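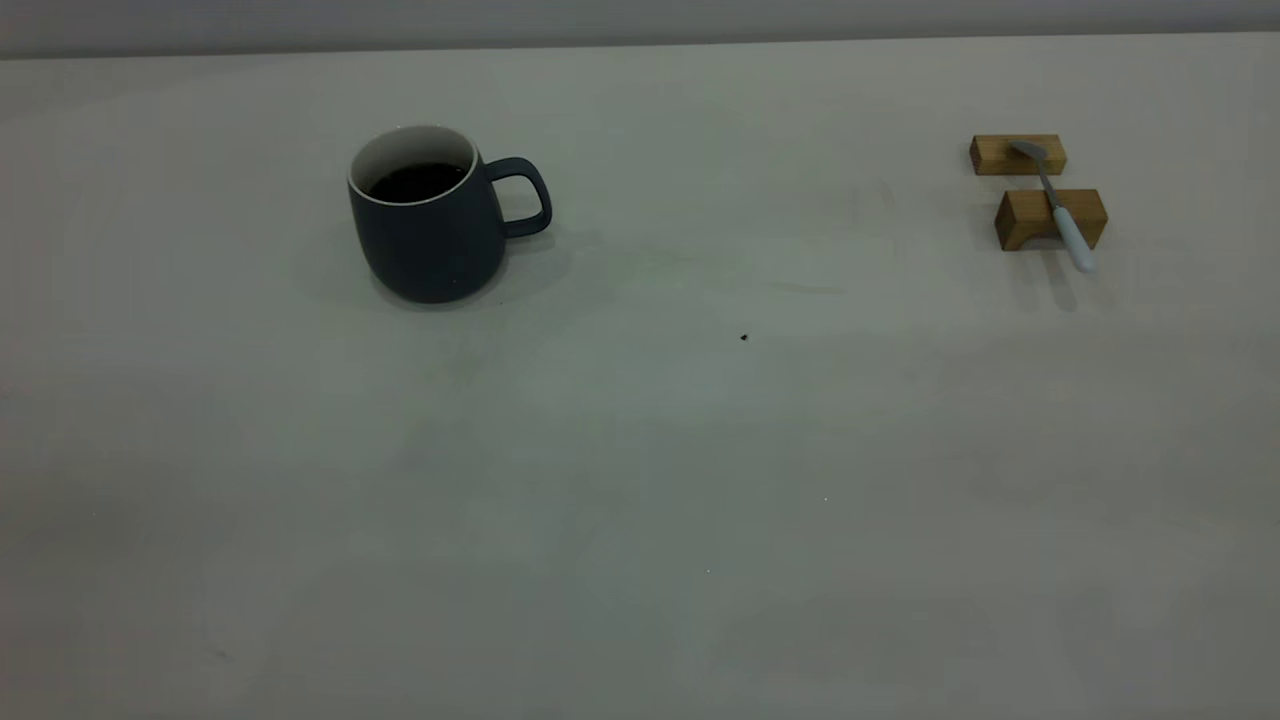

Coffee corner, August

I promised a few people I'd put the coffee corner up once the new table was in, and it's been in since the start of August, so I'm out of excuses. It's a very small page because it's a very small corner. No fancy machine, no shelf of syrups – just the things I use every morning and have grown unreasonably fond of. I've put a few words with each one, and then (as usual) a few more words than that.

The mug

Slate gray outside, white inside, with a thin white line around the rim where the dark glaze stops. I bought it from Kekeli Mahama at the Skamivum street fair, right at the end of the day when she was already wrapping things in newspaper. I'd walked past her stall twice telling myself I had enough mugs. I did have enough mugs! I still have them, they're in a box in the hall closet.

She calls the glaze Clerness, and she told me how she came up with the name, but there was a brass band behind us and I only caught about half of it. In some light it's charcoal, in some light you'd swear it was blue. My sister says navy. We've agreed to stop talking about it.

The handle

It gets its own entry, sorry. It's thick and round and you can get a proper grip on it when you're not awake yet. My old favorite had one of those skinny little handles you pinch between two fingers, and I must have slopped coffee on every surface in the house. If you're choosing a mug, pick it up by the handle and hold it out in front of you for a minute. People at the fair will stare. Let them.

The shape

It's a bit round in the belly and then narrows toward the bottom. I like that it looks like something a person made sitting down. It holds 300 ml if I stop where I should, and I know this because I measured it with the kitchen jug on day one, standing at the sink in my coat.

The white inside

I didn't think I'd care about this and now I'd never go back. A black coffee looks really black against it, and when I put milk in I can see the color change and stop at the right moment. The downside is that it shows every ring if you leave it standing. A spoonful of baking soda and a wet cloth takes care of that – don't use the scratchy side of the sponge, ask me how I know.

The spoon rest

Two little blocks of wood, honey brown with the grain showing, and the spoon lives there between stirs. These came from Jistetti, the wood shop on Asamoah Street with the bins of small stuff out front. I went in for a cutting board and came out with the blocks, and I still don't have a cutting board.

I oil mine when they start looking dry and chalky. A few drops of the same mineral oil you'd use on a salad bowl, rubbed in with an old T-shirt, and then leave them alone overnight. They come up beautifully! The first time I did it I used way too much and everything I touched for the next couple of days was slippery, so go easy.

The spoon

Metal with a pale handle, nothing special, part of a set that's been losing members for years. I tried a wooden one for a while because I thought it would go with the blocks. It did go with the blocks. It also tasted like last week's coffee, so back to metal.

The table

Pale gray-white, and so much bigger than what I had before. I'd been making coffee on top of the microwave cart, with one wheel that locked and three that didn't. Now there's room to put the mug down without looking first, which sounds like nothing until you've lived the other way for four years.

It does show marks. I was warned about that at the store and nodded along as if I were a tidy person. Little specks, mostly, and I've made my peace with them. A damp cloth before bed gets what it gets.

I nearly went for a dark top. I had a sample of it leaning against the wall for a couple of weeks and the mug just vanished in front of it, and I thought, well, that's no fun.

The wall

Light gray, and yes, I painted it myself, and no, please don't look closely at the part by the outlet. I'd planned on something warmer – there was a sort of oatmeal I carried around on a card in my purse all spring – but the gray was already half a can in the basement and I'm cheap. It's nice and quiet behind everything. I thought about hanging a print there and so far I haven't.

The morning routine

Since someone always asks: kettle on, beans ground while it heats, a scoop and a bit in the French press, lid on, and then I go feed the cat. When the cat's done yelling, the coffee's ready. I've tried timing it properly and it never tastes any better than the cat method. Sugar on weekends only, which means the spoon has a fairly easy week.

What it cost

The mug was $35, the most I've ever paid for a mug, and I'd do it again. Kekeli had a smaller one without a handle for less, more of a cup, and I go back and forth about whether I should have gotten both. The blocks were $3 each. I'm not telling you about the table.

What's next

A hook for the dish towel, and some kind of lidded jar for the sugar so I can stop using the bag with a clothespin on it. I'd love one in the same glaze if Kekeli ever does jars. She had a sign-up sheet for special orders at the fair and I was number 892 on her mailing list, so I figure it might take a while.

If you've got a coffee corner of your own, send me a note and tell me what's on it. I'm especially interested in sugar jars.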